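Section 4: Setting up the break-kitchen round

If you've got this far, Zoltik is unpacked, charged and on the network, and you've done the joint check in Section 3. Good. Now comes the part people in your office will care about, which is who does the plates.

I wrote this section after we put Zoltik into the kitchen at Nunolum in February. There are 80 of us on one floor, and we used to run a dish rota taped to the cupboard. I was on it, I hated it, and I swapped my way out of it more often than I should admit (sorry, Bohdana). So some of what follows is about settings and some is about your coworkers, and I'd read both before you switch anything on.

4.1 Before the first round

1. Tell people the start time. We run ours at 2:30 p.m., when lunch is properly over. Put it on the door and in the chat.

2. Check the hand covers. The black fabric should sit in soft folds behind the knuckles, with the metal joints and the fingertips left free. If the cloth has crept down over a joint, slide it back up by hand with the arm powered off.

3. Look at the fingertips and the thumb tip. Scuffs on the metal are fine and you'll get them in no time. A split in the rubber is a different matter – swap the tip before you run.

4. Open the Namesska app, choose Kitchen, and run Reach Survey. The arm goes slowly over the counter and down beside the sink with the hand open, and it takes a while. Have a coffee.

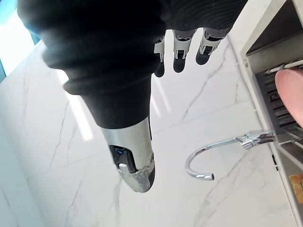
I'd stay in the room for the whole survey the first time. Mine stopped twice, and both times the app wanted me to confirm a spot by tapping Keep or Skip. If you're off at your desk it just sits there waiting, and someone who wants to rinse a mug will come and find you. They won't be cheerful about it.

Note: The survey saves the kitchen as it stands. If you move the drying rack to the other basin afterward, run it again.

CAUTION: Keep hands out of the sink while the arm is moving. The stop button on the base works at once, but please don't make it your regular way of asking for a turn at the faucet.

4.2 Teaching the plate task

5. Set the drying rack in the smaller basin and leave the big one clear. Zoltik can work with things in the big basin, but the first few rounds go much better without them.

6. Put one plate on the rack. Pick a color that stands out from the steel and the counter. White on white marble is asking for trouble.

7. Set Contact Force to 20. The factory setting is 50, and I found that too pushy for the light plates we have. You can creep up later if the hand slides off the rim.

8. Press Teach, then Plate, and let the hand come to the rim with its fingers spread. Watch that the cable by the wrist has room to loop and isn't catching on anything. Leave the dishwasher open if that's the next stop on your round.
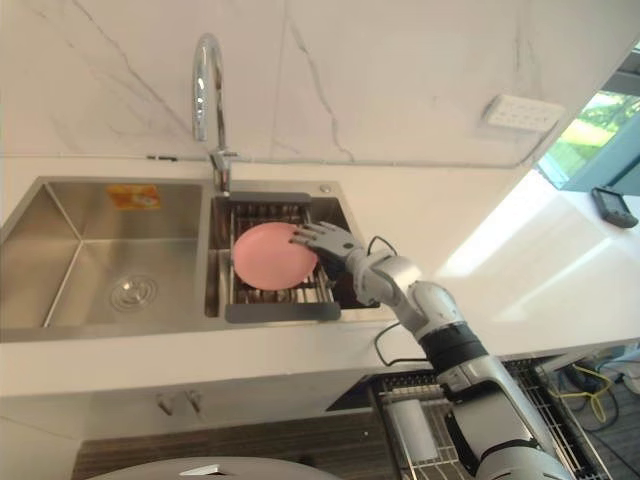

4.3 Setting the floor limit

9. Pull up any mat or loose carpet tile that curls at the corners. Flat ones can stay.

10. Choose Low Reach in the app. The arm lowers toward the floor with the hand open, and you tap Set when you're happy with the height. I like the fingertips to stop short of the carpet, so there's no rubbing on the pile. If you have both hard floor and carpet, set the limit over the edge where they meet and check it on each side.

11. Tidy any cables on the floor before you do this. I left ours in a tangle for longer than I'd like.

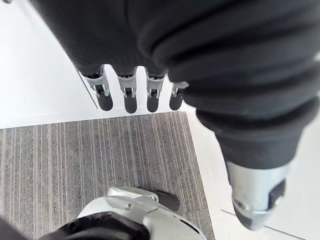
Fig. 4-3. Low Reach, hand open over the edge of the carpet tile.

4.4 The people part

Take the rota down on the day you start, and don't leave it up "just in case." We did that for 2 weeks and half the floor kept following it, so Zoltik and a very polite guy from accounts were going for the same plate.

Give someone the job of looking after the round. With us it's Bohdana Ivanyshyn, and she had it written into her hours, which I'd push for. Checking covers, clearing stops and answering "is it supposed to do that?" is work, and it landed on her desk the minute the rota went away. The Brinkmann people upstairs skipped this and ended up with the same person doing it unpaid through lunch.

Expect some grumbling. A few of our folks liked the rota, because it was the one time in the day they stood and chatted with another team – I hadn't thought of that at all. We kept a coffee slot at the old dish time and it's fairly well attended.

Pans are still done by hand. See Section 5 for glasses, and charge the base overnight before you start on them.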